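Ticket 369: Pusher stops short of the block and the planner calls it done
Component: Comside planner, push primitives
Status: Resolved, one follow-up open
Opened by: Stutlow bench team

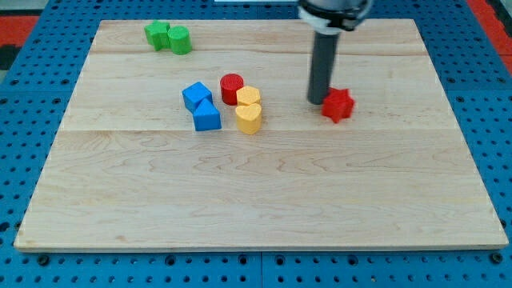

Čestmír Ševčík replied that he'd lean towards the planner before the arm, and asked whether the goal tolerance was still at the value that ships with Comside. He also wanted the planner log with timestamps left on, please, and the world file if it wasn't too much bother.

Thanks so much for getting back to us, Čestmír, and sorry for the essay that follows! We've been going round in circles on this one and I'd sooner give you too much than too little.

The tolerance is the stock one, yes. We did try tightening it early on and all it did was make the planner retry the same approach over and over, so we put it back. The symptom is always the same: we type an instruction along the lines of "push the red star to the green star", the language side picks the right two blocks (it's been lovely, no complaints there at all), the planner works out an approach point beside the block and the arm heads over. Then the push segment reports SUCCESS with the block exactly where it started. The tip never gets to the contact point the planner thinks it has reached. On the overlay in the viewer the gap comes out at 3 mm, and it's always on the approach side.

Log from a typical run, trimmed a bit:

[planner] target: red_star goal: green_star
[planner] approach point found, cost ok
[motion] approach segment complete
[planner] contact assumed, switching to push
[motion] push segment complete
[planner] status SUCCESS
[perception] red_star displacement below threshold
[perception] WARN goal not satisfied, planner status disagrees

That last warning is the part that bothers me most. Perception knows perfectly well the block hasn't budged, and it says so, but the planner has already closed the task by then and doesn't listen. I don't know if that's by design. If it is, I'd love to hear the thinking behind it, because our new people find it terribly confusing and I don't have a good answer for them.

Things we've tried so far, in no particular order:

Rebooted everything, obviously, twice.
Re-ran the hand-eye calibration. Residuals looked fine both times.
Swapped to the other lighting profile. No change.
Turned the approach speed down to 50 per cent. It misses more slowly.
Rolled the Grandau driver back to the June build. No change, so we've gone forward again.
Ran the approach with the language side switched off and coordinates typed in by hand. Same gap.

That last one made me feel a bit better about the language model and a bit worse about everything else.

Update, February 19, 2022

Čestmír had a read through the world file and spotted something straight away. The tool entry in it lists the tip radius, and so does the tool entry in the Grandau driver config, and both of them were being applied. The planner was backing the target off by one radius to stop the rod from driving into the block, and then the driver was backing it off again for the same reason. Each file is perfectly sensible on its own! We must have copied the tool section across when we changed over from the El Ouafi config and never thought about it again.

He suggested leaving the radius in the planner and setting the driver's value to zero, with the reasoning that the planner needs it for checking clearance around the neighbouring blocks and the driver doesn't need it for anything. We've done that and reloaded both. Please note for anyone who finds this later: reloading the planner by itself isn't enough, the driver holds on to its old tool until it's been restarted as well. I lost most of a morning to that.

With the change in, we replayed the saved set of 3,000 instructions in simulation overnight and the false SUCCESS didn't come up. Then we ran the short bench list on the real arm and the pushes registered as contact in the log, with perception and planner agreeing at the end of each one. I was very happy to see it.

Still open: the planner ignoring the perception warning once it has marked a task finished. Čestmír says there's a flag, verify_goal_before_close, that is off by default because it adds a pause after every push. We've turned it on here and can live with the pause. He's going to raise a separate request about changing the default, and I've asked to be copied in.

Would it also be possible to have the planner complain at start-up if it sees a non-zero radius in both places? Even one line in the log would have saved us a good deal of head scratching. I'm happy to test a build if that's any help, just let me know which branch.

Closing the main ticket at our end. The follow-up stays with Čestmír.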